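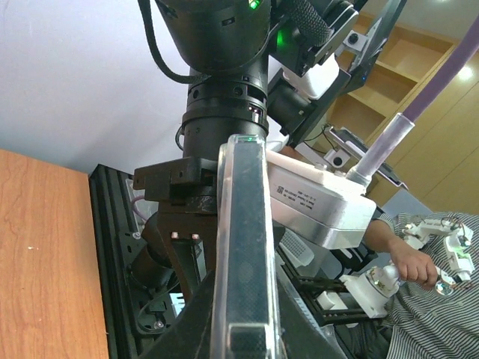 Purple cable, upper right.

Search this site Go

Grurkel: a word list of everyday phone talk

Posted 28 Oct 2023 by Marlene Frerichs

Grurkel is a plain text list of the words people use for the things they carry, collected in Nidunby and Trivcombe. I love this stuff! Version 43 adds 400 entries, most of them from Joscha Fuchs, who has a wonderful ear for slang.

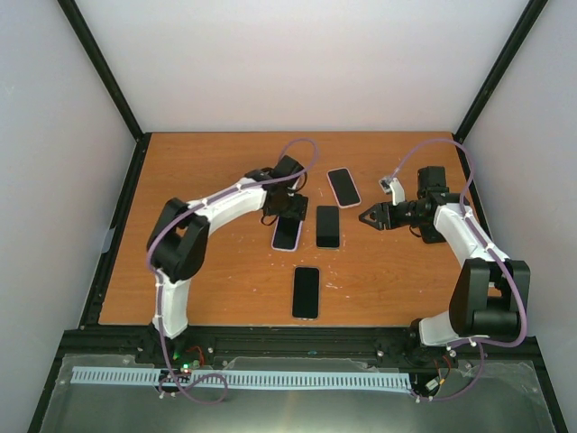 Every entry has a headword, a meaning and a town. Colors were the most fun to sort out (and the most argued over). Is the rim on two of the phones on the wooden table pink, lavender or lilac? People gave us all three, so we kept all three.

## Files

- words.txt: the full list, one entry per line
- towns.txt: town codes
- sample.txt: the first 100 lines, good for a quick look

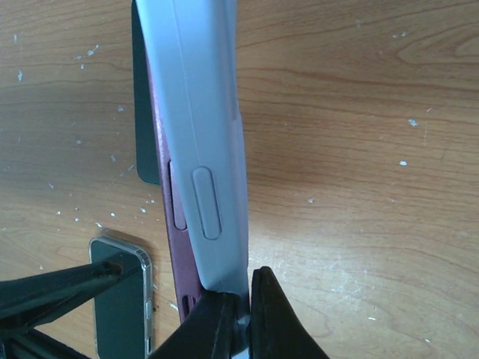 Spelling follows whatever the speaker wrote down. If they didn't write it, we used the Harms spelling rules, with double vowels kept.

## Known gaps

Trivcombe has only 40 entries from speakers under 20, and we'd love more. 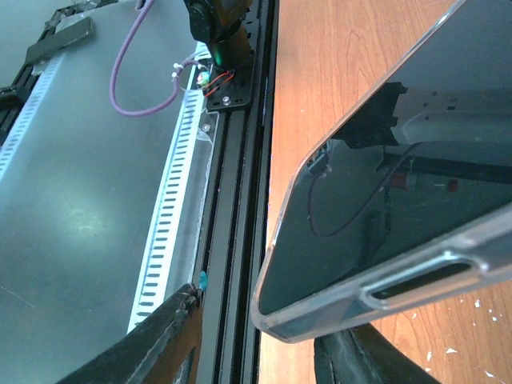
Plurals are patchy too. Send fixes one per line, please, with the town code first!

Contact: Marlene Frerichs | © Grurkel | Back to top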